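OK so I finally finished reading the whole run of Kuusisto, the little quarterly about letter writing and stationery, and I need to talk about it for a while. Thread!

If you've never seen it: it was a magazine by and for people who write letters. Paper ones, with stamps. It started as a stapled newsletter for a pen pal club and kept going way longer than anyone involved expected.

I got into it through Nadja Tanner, who ran a swap list back when I was in college. She mailed me two back issues with my first letter and I was done for. I still have the envelope.

What I love most is the letters page. Somebody writes in to complain that blue-black ink looks gray on cream paper, and the argument goes on for FOUR issues. People send samples. One man sends a chart. By the end they're all friends and planning to meet for lunch.

Then there's the column by Ulla Rautiainen on how to answer a letter you've left sitting too long. Her advice: skip the apology, start with what you can see out the window, get to the second page before you mention the delay. I've used it so many times. It works on my aunt.

She also says to answer the questions you were asked before you tell any news of your own. I'm terrible at this. I get three lines in and I'm off about the neighbor's goat. 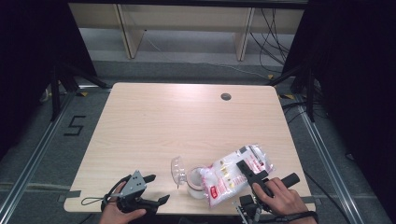 Two grippers, a jar and a bag on a table

The September issue from that volume is the one I'd hand to a beginner. It has Ville Pesonen's long piece on folding, and I know how that sounds, but stay with me.

He goes through letter locking, plain thirds, the little tucked square kids used to pass in class, and how thick a letter can get before you should give up and use a bigger envelope. I read it on the bus and missed my stop.

Same issue has the pen pal census! 3,152 people on the list that year, and 1,558 of them had been writing to the same person since they signed up. Almost half! I think about that a lot.

Shona MacRitchie has a lovely page in there about writing to someone for years and then hearing their voice on the phone for the first time. She'd given her friend a completely different voice in her head and had to start over with the next letter.

Paper talk, for those who asked: they liked Kemwood for everyday writing and Drotell for anything you want kept. I've tried both. Kemwood is softer and my cheap pens behave better on it. Drotell makes me sit up straight.

Things I've started doing since reading the run: dating every page, numbering them too, and keeping a list of who I owe. The list is long. If you're on it, hello, I'm sorry, it's raining out my window.

Jhonatan Sánchez is putting together an index to all the issues and he's up to the letter M. If you have the spring issue with the green cover, he's missing the back pages and would be thrilled with a scan.

Next up I'm starting on Sterkum, which was the rival magazine and apparently much grumpier about ballpoints. Can't wait.

Also I have room for 2 new pen pals. Messy handwriting welcome, mine's awful — send me a message and tell me what you're reading.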